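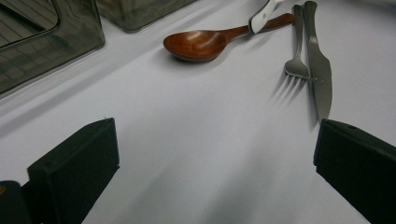 Wooden spoons turn fuzzy after washing

I have a set of wooden spoons, bought unfinished. After every wash the surface comes up rough, like fine stubble. I sanded one with 120 grit and it was smooth until the next wash, then it was as bad as before. I have been putting olive oil on them. They never go in the dishwasher. Is there a finish that stops this, or is it the wood?

Posted by Purden, November

Zaid Majali

What you feel is raised grain. Cut fibers at the surface swell with water and stand up, and they stay up when the wood dries. Sanding a dry spoon presses some of them flat and the next wash lifts them again. You have to raise the grain on purpose and then cut it off.

Wet the whole spoon under the tap, shake it, and let it dry overnight standing in a jar, bowl up. Sand with 220, along the grain on the handle. Inside the bowl use a small piece folded over your thumb. Wet it again, dry it, sand with 320. Use a light hand on the last pass, or you expose new fibers and start over. Two rounds do most woods. Open-grained ones such as oak may want a third.

120 is too coarse to finish with. It leaves scratches that hold water.

Stop using olive oil. It does not cure, and it can go rancid in the wood. Mineral oil does not cure either but stays neutral; it washes out and has to be renewed. Pure tung oil or raw linseed oil cures to a solid inside the surface. Apply thin, wait 20 minutes, wipe off all of it, leave a few days, repeat. Allow several weeks before the spoon goes into food. Lay the oily rags flat outdoors to dry, as they can catch fire if left in a heap.

Votness

just use mineral oil, works fine for me. I do mine every couple of months

Nurow

Agree with the wetting and sanding. I went to 400 on maple, and to 2000 on one spoon as a test. After 8 washes I could not tell the two apart, so I would not go past 400.

Two additions. Tung oil is pressed from a nut, so check before using it if anyone in the house has a nut allergy. Also, many cans labeled "tung oil finish" are a varnish blend with thinner and may hold little or no tung oil. Read the contents on the back.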